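2 min read
Shares: 65 | Comments: 6

Meton Opens Swap Counter for the Things at the Bottom of the Drawer

TSOLAKIS, July 21, 2021 – Meton, the household storage company that has spent 15 years selling people places to put things, announced today that it will help them get rid of a few.

The Felimell Swap Counter opens in September inside the company's Virkunon store. Customers may bring in small household items they no longer want and leave with small household items somebody else no longer wants. No money changes hands. Meton expects that most visitors will go home with as much as they brought, and has made its peace with that.

The idea came out of a survey of 178 Virkunon households, which asked residents to open one kitchen drawer and write down what was in it. Over 65 percent found at least one object they could not name. Several returned the form with a second sheet attached. One respondent mailed in the drawer.

"We make dividers, trays, and tubs with lids, and we stand behind all of them," the company said in a statement. "But a divider can only do so much for a person who owns four melon ballers."

The rules at the counter are short. Items must be clean, dry, and small enough to carry in one hand. Visitors may swap up to six items a day. Batteries, medicine, knives, and open food will be turned away, as will single socks, following a trial run that staff would prefer not to discuss. Chargers are welcome if the owner can say what they charge.

Swapped items will be kept in open bins and sorted by size, after an attempt to sort them by purpose ran into the afternoon and then into the next one. Anything left for 15 days goes to the town's recycling center, or back to the person who brought it, if they can be found and are willing to admit it. 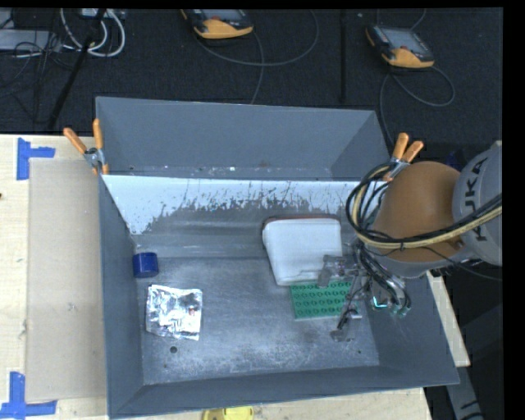
A blue cylinder, a silver foil packet, a white container, and a green studded board share a metal bin.

The Felimell Swap Counter will be on the lower level of the Virkunon store, past the shelving and just before the large display of new storage tubs. Entry is free and no membership is needed. Shoppers who complete a swap will receive a coupon for a drawer divider, good through the end of the opening month.

Store hours will not change. Parking is behind the building, where it has always been, and is still easier to find from the north side.

Media inquiries may be sent to the Meton press office in Tsolakis. Please do not send drawers.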